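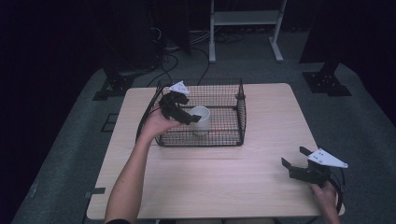

Drukitz to put cup return baskets in all its shared offices

May 2025

For immediate release

Drukitz, which runs shared offices and meeting rooms, is to replace single-use cups with washable ones across its seven buildings. Used cups will be collected in open wire-mesh baskets placed on the tables where people drink from them.

The change follows a trial at the Verkside building, where tenants on two floors used the baskets through the winter. In that time 2629 cups were collected, washed and put back on the shelves.

Before the trial, tenants were asked to carry their cups to the kitchen at the end of a meeting. Many were left on desks and window sills, and the evening cleaning team spent the first part of each shift going from room to room to find them. With a basket on the table, a cup goes in when the drink is finished and the whole basket is carried to the dishwasher.

"We tried a trolley in the corridor first and it was always in somebody's way," said Marcela Skála, head of building services at Drukitz. "The baskets are small. People can see what they are for, and we have had very few questions."

The baskets are black, rectangular and open at the top. Tenants are asked to empty out leftover drinks before putting a cup in, and to stand it upright so that cups don't roll against each other when the basket is lifted. Plates, cutlery and food waste should still go to the kitchen.

Drukitz has ordered 4000 cups for the wider scheme. Washing will be done on site where there is a kitchen with a full-size dishwasher. The two smaller buildings, which have only a sink and a worktop, will be served by Dallon, a local laundry and dishwashing firm. Dallon will take away full baskets each evening and bring clean cups back before the buildings open.

Dae-han Baek, operations manager at Dallon, said: "Baskets suit us because they go straight on the van racks. We don't have to unpack a crate at the other end — we check each cup for chips, wash it and send it back."

Verkside will move to the new arrangement on every floor first. The other buildings will follow over the summer, and the last of the single-use cups will be withdrawn in October. Vending machines that drop their own cups will be altered or removed before then.

There is no charge to tenants and no deposit on the cups. Tenants who bring their own mugs may go on doing so, but mugs should be kept out of the baskets as they can't be returned to their owners once washed.

Meeting room hosts who need extra baskets for a larger event should ask at reception the day before.

Notes to editors

Drukitz lets desks, offices and meeting rooms to small firms and charities.

Media contact: A-yeong Min, press office, Drukitz
Tenant enquiries: Marcela Skála, building services, Drukitz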